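Home Projects Reports Grants Contact

Triltau Phone Dock - Progress Report No. 3
Prepared for: Stonmont Small Projects Fund
Prepared by: Oratile Visser, with test data from Deok-su Ryu
Date: 6/17/22

1. Status

Work on the Triltau dock is in its second stage. The geometry of the slot is frozen, the striped insert has been through its second revision, and the insertion trials are part way through. The project is inside its budget and one deliverable (the mounting plate) is behind programme. No change to scope is requested.

The stage one report left three questions open: whether a low, elongated block would stay put on a smooth surface without being fixed down, whether a phone could be entered and withdrawn upright without fouling the slot walls, and whether the label on the upper face would survive normal handling. The first two are dealt with in section 2. The third is dealt with in section 4.

2. Bench trials

Trials are carried out on a plain white tabletop. White was chosen at the suggestion of Amirul Sutanto so that the long edges of a dark block would be easy to find in the photographs, and the choice has saved time in measuring drift. The surface has picked up light scuffing. It was wiped down between sets and left otherwise untreated.
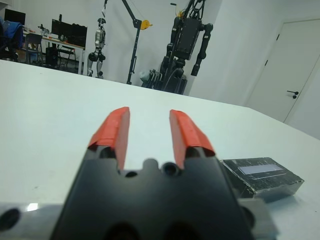

Drift was measured from the front edge of the block to a reference line at the table edge, before and after each set. In the first sets the block crept along its long axis on withdrawal, and the movement accumulated from one cycle to the next. Adding weight low in the body reduced the creep to a level we could no longer separate from measurement error. Rubber feet were also tried. They held well on a clean table and poorly on a dusty one, and have been dropped from the drawings.

Corner wear remains a concern. The finish goes lighter where the corners are knocked, and this shows on a dark body sooner than it would on a pale one. It has no bearing on function. Bevan Pirihi has asked for a larger radius on the four outer corners at the next revision and this has been drawn up.

A total of 1614 insertion and withdrawal cycles have been logged to date. Of these, 248 were recorded as off-axis entries, meaning that the lower edge of the phone met the rim of the slot before the floor. Off-axis entries are counted whether or not the phone was subsequently seated. Most occurred before the slot mouth was widened.

3. Slot and insert

The slot is a recess running along the length of the body, with the insert lying inside it. The insert is white and grey, with fine parallel lines. The lines were added in the first revision as an alignment aid, and they have turned out to be more useful to the person reviewing the footage than to the person using the dock. They will be kept - the cost is nil and they make a crooked insert obvious.

Phones are presented upright. Laying the phone back at an angle was considered in stage one and rejected, as it needed a deeper body and pushed the centre of mass toward the rear edge. With an upright phone the main source of trouble is glare. A dark glossy face picks up the room lights, and on several sets the outline of the phone was easier to read than anything on its surface. Overhead lighting has been left as it is for the sake of consistency with the earlier sets.
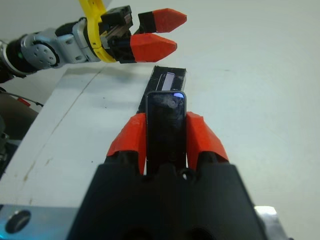
Figure 2. Black phone upright at the dock, aligned with the slot. Striped insert toward the far end.

Two further points on the insert. It lifts out for cleaning, which was a stage one requirement, but the fit is tight enough that a thumbnail is needed to start it. Jabari Nyamweya has proposed a shallow relief at one end. Secondly, the Dratari batch arrived with a slight bow along its length. The bow flattens under a phone and returns when the phone is taken out. We have asked Dratari for a replacement batch and have not been charged for the first.

4. Label and surface finish

The pale strip along the top face is the asset label. It was moved there from the underside after users at the Thepsuriya site reported turning the dock over to read it, which tipped the insert out. On the top face it runs lengthwise and catches the light at low angles. Legibility under those conditions is poor and a matt stock will be trialled.

Adhesion has been satisfactory. No lifting has been recorded at either end of the strip. Cleaning was with a damp cloth only; alcohol wipes have not been tested and should not be assumed safe for the label or the finish.

The flecked finish was retained over the plain one. It hides dust and fine scratches, and the two finishes cost the same at our quantities. It does make small chips harder to find at inspection, so the inspection sheet now calls for a fingertip check along each edge as well as a visual one.

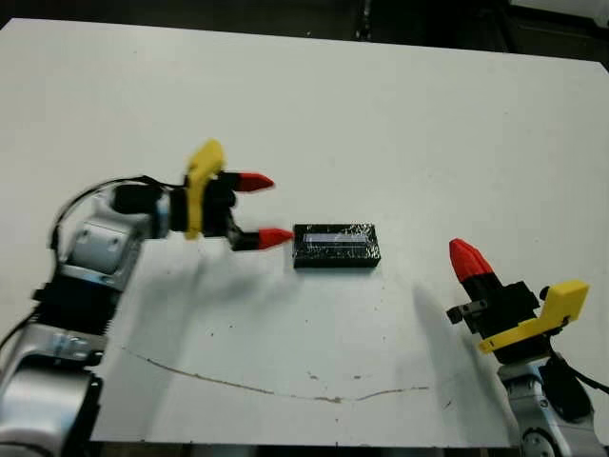 5. Expenditure

Expenditure for the period was $3643, covering the insert tooling, label stock and bench hire. The mounting plate has not been invoiced. The remaining allocation for stage two is sufficient for the replacement inserts and one further revision of the body.

6. Work to November

- Complete the remaining insertion sets with the corner radius change in place.
- Receive and measure replacement inserts from Dratari.
- Trial matt label stock, same position and orientation.
- Issue mounting plate drawings. These were due this period and are held up on the screw spacing.
- Return two docks to Thepsuriya for ordinary use and collect comments.

The main risk to programme is the insert delivery. If the replacement batch is also bowed, the insert will be cut from thicker stock and the slot depth adjusted to suit, which would mean repeating part of section 2.

Comments (3)

Amirul Sutanto: Section 2, can we get the drift figures as a table next time? The set sheets are in the shared folder but the later ones aren't labelled.

Jabari Nyamweya: Relief for the insert should go on the end away from the label, otherwise people will start picking at the strip. I'll mark up the drawing.

Bevan Pirihi: Happy with the radius. Please check it doesn't eat into the wall at the slot ends - it was thin there already.

Contact the project office | © Triltau Project | Back to top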